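Thursday, September 5, 2024

Third night on the bamboo mat. Nantana swears by them. Her whole family in Saithong slept on one every summer, she says, and not one of them ever owned a fan. I said I would give it a fair go, and I am, but I have my doubts.

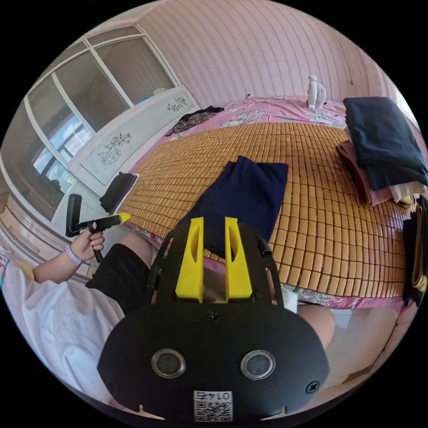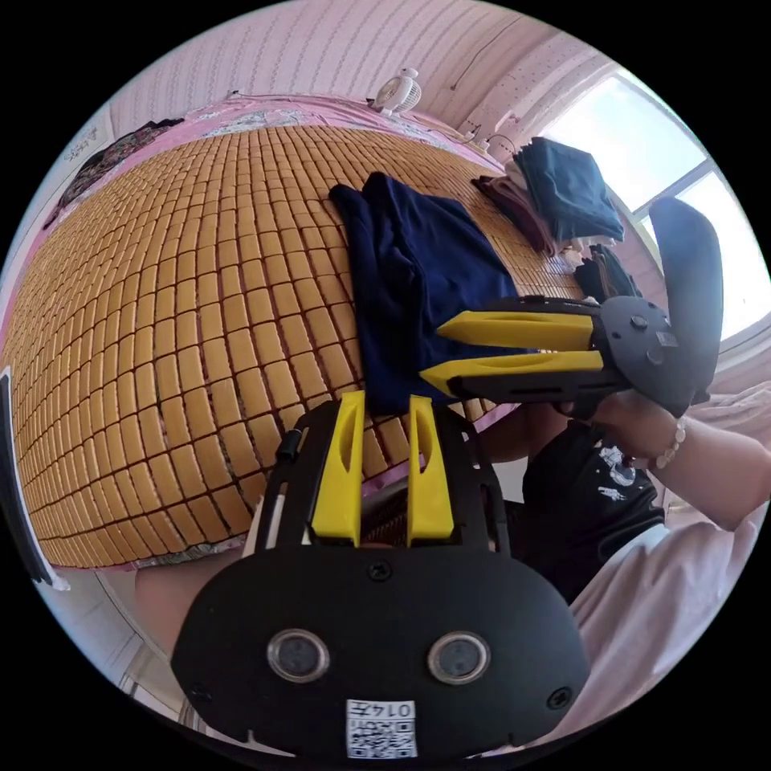
The mat, on top of the pink sheet.

The packet promised I would feel "up to 3 degrees cooler". Up to! Nought is up to 3. And cooler than what? Plameo don't say. They do say there are 600 tiles, as if that settled it, and they charge 84 pounds, which would have bought a decent fan at the shop in Mercombe with change for chips.

To be fair, it is lovely for the first ten minutes. Then I turn over and that patch is as warm as I am. I woke at 2.44 and again before five, same as last week on plain cotton. Sunee reckons you have to wipe it down with a damp cloth before bed. So is it the mat doing the work, or the water? She went quiet at that and asked about my tomatoes.

Also it pinches. Got the back of my arm between two tiles on Tuesday and said a word.

Gostgate forecast is for rain by the weekend, so it will turn cool and Nantana will say the mat did it. Giving it until Sunday. Must ring about the boiler.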